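2022-03-28

Long one about Wenero, because people keep asking why the message service was off for part of March. It's back. Here is what happened as I understand it from the ground side. I work passes at the Tillar station. I don't speak for Planus, who own the spacecraft.

---

Wenero is a store-and-forward relay. It picks up short messages from buoys and remote weather stations, holds them, and drops them the next time it goes over a ground station. There are 2 stations, Tillar and the Planus one. No voice, no video. Most of the traffic is a line or so of numbers per message.

---

It's a long, narrow satellite and it is spin-stabilized. It was put into a slow spin along its long axis after release, and small magnetic coils keep the spin where it should be. The main antenna is on one end. When the long axis points the right way the link is fine even at low elevation.

---

First sign of trouble was on orbit 339. Trudy Waaka had the pass. The beacon came up on time and on frequency, then dropped out, came back, dropped out again. The fades were very regular. She logged it as possible interference, which was a fair call with one pass to go on.

---

Next pass, same thing, same spacing between fades. Interference doesn't usually keep time like that. Trudy sent the recording to Nisha Bhatia at Planus and Nisha asked us to record everything raw from then on, beacon only, no commanding.

---
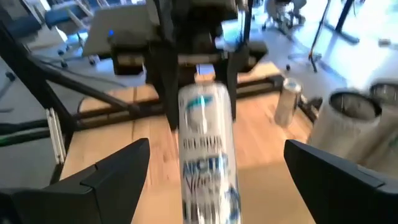
A body that is long and thin doesn't like to keep spinning on its long axis if there is anything inside it that can lose energy. Fuel can slosh, a cable can flex, a whip antenna can bend a little on every turn. The spin slowly tips over until the thing is going end over end. Think of a tall slim can like the white ARCTIC one, standing upright and turning in place, and then think of it tumbling lid over base. The tumble is the state with less energy for the same angular momentum, so that's where it ends up if you leave it alone.

---

This is old knowledge. It was seen in the very early days of spaceflight and it's in every textbook. Wenero was designed with it in mind: the coils are supposed to take out the wobble faster than it can build up. So the question was never why it would tip. The question was what the coils had been doing.

---

The telemetry was hard to get at. In a tumble the antenna points at you for a moment and then away, and a full housekeeping frame takes longer than that moment. We were getting the first part of a frame and then noise.

---

Bimla Mishra's fix was to drop the downlink to the slow mode, 200 bits per second, and repeat the same short frame again and again. Each copy arrived with a hole in a different place. Line up enough copies and you can fill the holes.

---

She did the lining up with Pap, our in-house decoder. Pap was written for weak signals near the horizon and had never been used for this. It needed one change: it used to throw away any frame with a bad checksum. Now it keeps the pieces and compares them.

---

Took us three passes to get a clean frame. Battery good. Temperatures a bit uneven, as you'd expect with the sun hitting sides it doesn't normally hit. Receiver good. Coil currents: zero on one axis.

---

Zero on one axis could be a dead coil or it could be a coil that had been told to stay off. Fredy Ayala went through the command history and found it. A table upload earlier in the month had set the limit for that coil to zero. The table was valid, the spacecraft accepted it, and the ground software didn't flag a zero as odd.

---
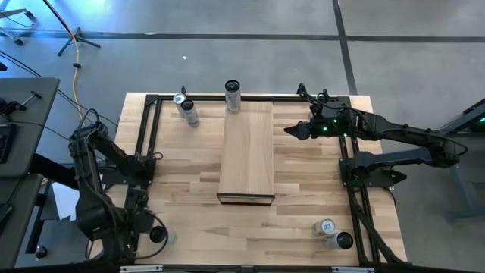

*Butcher-block table with the raised board in the middle and black rails.*

---

I want to be fair about the upload. The new table was meant to save power in eclipse. The zero was a leftover from a bench version. Two people checked the file and both were checking the values that had changed on purpose. I've done the same kind of check and I would probably have passed it too.

---

Recovery plan, short version. Send the corrected table. Confirm it. Turn on the damping mode, which uses the coils to push against the Earth's magnetic field and take out rotation on all axes. Wait. Then spin it up again on the long axis.

---

Sending the table was the slow part. Uplink has the same problem as downlink: the spacecraft can only hear you well when the antenna swings by. Tonantzin Ponce timed the fades from the earlier recordings and worked out when to transmit each block. We sent each block several times anyway.

---

Table confirmed on the second pass we tried. Damping mode on during the same pass — Nisha had the command ready and we had enough minutes left above the horizon to use it.

---

After that there was very little to do at Tillar except record. The fades got longer and further apart. You could see it on the waterfall plot from one pass to the next. After 29 orbits in damping mode the beacon stayed up from horizon to horizon, with only a slow drift in level.

---

Spin-up was done from the Planus station, so I only saw the result. Stable spin, wobble inside the limit, antenna where it belongs. Message service was switched on again one orbit later.

---

What happened to the messages: anything already stored on board was kept, and it has now been delivered. Anything sent by a buoy while the satellite was tumbling may or may not have been heard. If your logger keeps its own copy, resend the gap. If it doesn't, check with Planus before you assume the data is lost.

---

Changes on the ground so far. The table checker now stops on any zero in the coil section and asks for a second sign-off. Pap keeps the new frame-combining mode as an option, off by default. And the pass log has a field for fade spacing, so the next person who sees regular dropouts has somewhere to put it.

---

Changes on board: none yet. There is talk of a rule where the spacecraft goes to damping mode by itself if the wobble passes a set angle. Nisha wants it. The worry is a bad sensor reading triggering it in the middle of a busy pass. I don't have a strong view.

---

A few people asked if the orbit was affected. No. Tumbling changes the drag a little but not enough to matter over that stretch of time. Your tracking software will still find it with current elements. If you are using old ones, update them.

---

If you run a receive station and have beacon recordings from before orbit 339, Bimla would like them, raw samples if you have them. She's trying to find out when the wobble first showed up. Recordings with small gaps are fine.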